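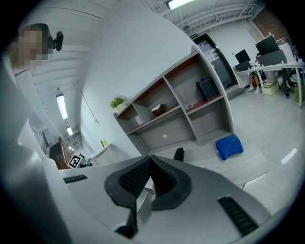
Winter classes at Gunach - sign-ups are open

10 Jan 2021

Quick one this week, we are in the middle of tech and I have 6 minutes before the lights cue meeting.

The new acting block is up. Scene study, cold reading, voice, and the Saturday teens group, which is back after the break. Same building, side door on the parking lot, buzz and wait. If it's snowing give it a second buzz, the intercom sulks.

Scene study with Padmavathi Bangera

Tuesday nights. Two-person scenes, you'll get a partner the first night and keep them. Padmavathi wants everybody off book by week three and she means it. Last block she sent a pair home to learn lines and they came back the week after with the best work in the room. Bring a pencil. Bring shoes you can move in, no flip flops please.

She's using contemporary plays only this time, plus one long scene from Drisomham, the two-hander Oduor Massawe wrote for our fall reading. Oduor will sit in on the last class and take questions. He is friendly but he will ask why you cut his pause.

Cold reading

Tharun Poojary again. Short block, drop-ins OK if there's a chair. You get the sides at the door, ten minutes in the hallway, then you're up. He reads opposite you himself and gives one note, you go again, done. Good for anyone with auditions coming. Not so good if you want a long talk about backstory - take scene study for that.

Tharun asks that people stop apologizing before they read. Just slate and go.

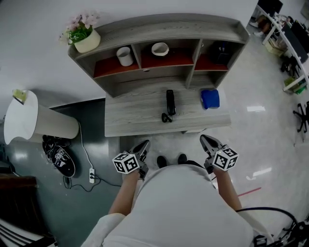
Voice and speech

Balakrishnan Amin has the Thursday slot. Breath, placement, a lot of floor work so bring a mat or a big towel. We have a few mats but they are the thin ones. Second half of each class is text, mostly verse, and yes you can bring your own monologue, one page max, printed. Balakrishnan does not look at phones.

He's also taking a few one-on-ones for dialect. Email the office, not him, he looses emails.

Teens

Saturday mornings, ages 13 to 17. Improv warmups and then short scenes. Sreekumar Mathew is teaching, some of you had him for the summer intensive. Parents, pickup is at noon sharp, the room goes to the Varghese rehearsal right after and they need to set up.

Money stuff

Drop-in cold reading is $50. The full scene study block is $203, I know, odd number, it's the class plus the scripts. Pay half now and half in week two if that's easier. Voice and teens are still at the old prices, see the sign-up sheet. We have two work-study spots, you'd help with box office and strike. Ask early, they go fast.

Other bits

Grova closes next weekend. There are about 70 seats left across the three shows, Friday is the tightest. Students from any current class get in free if the house isn't full, come to the box office at ten to and look hopeful.

General auditions for the June show will be posted later this month. One contemporary monologue, ninety seconds, no songs. Headshot if you have one, a normal photo is fine if you dont. Current students don't get a leg up but you do get a slot you can pick.

Lost and found: one green scarf, a water bottle, somebody's entire binder of Chekhov. Office, top shelf.

Sign-up sheet is at the front desk or reply to this and I'll put you down. Say which class and if you've studied with us before. OK they're calling me - see you Tuesday.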